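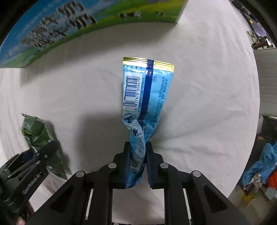
Recording pick-up examples with two hand-held grippers

Soft wrappers and pouches are a nice place to start if you're new to collecting examples for the Jadum learner, and they're also where most people get a bit frustrated, so pour yourself something warm and take it slowly. A box keeps its shape when you grab it. A snack wrapper folds, twists and slides, and the learner needs to see plenty of that before it can cope by itself.

Lay a white cloth over the table and let it wrinkle if it wants to. Scatter your wrappers in different directions, some flat and some crumpled, and leave something large at the back (a carton is fine) so the view isn't the same bare cloth every time.

Take one gripper in each hand. Start the recording, wait 2 seconds, then move in at the speed you'd use to pick up a cookie. Close the fingers on one end of the wrapper, lift it clear and hold it for a moment before you put it down. Please don't tidy up between tries – a messy table is good for us!

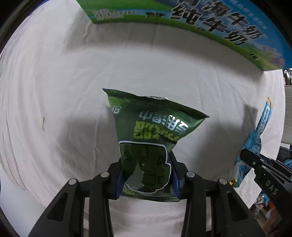
Green packet held above the cloth, with the second gripper over at the blue wrapper.

Aim for 36 tries per sitting, then stop and rest your wrists. If you drop something, keep recording, pick it up again and mark that try "recovered" in the Trevach list. We keep those. The only tries to throw out are the ones where your sleeve covers the camera.

Once you have 100 good ones, copy the folder over and start a new sheet. Swap in a few wrappers you haven't used yet before the next round.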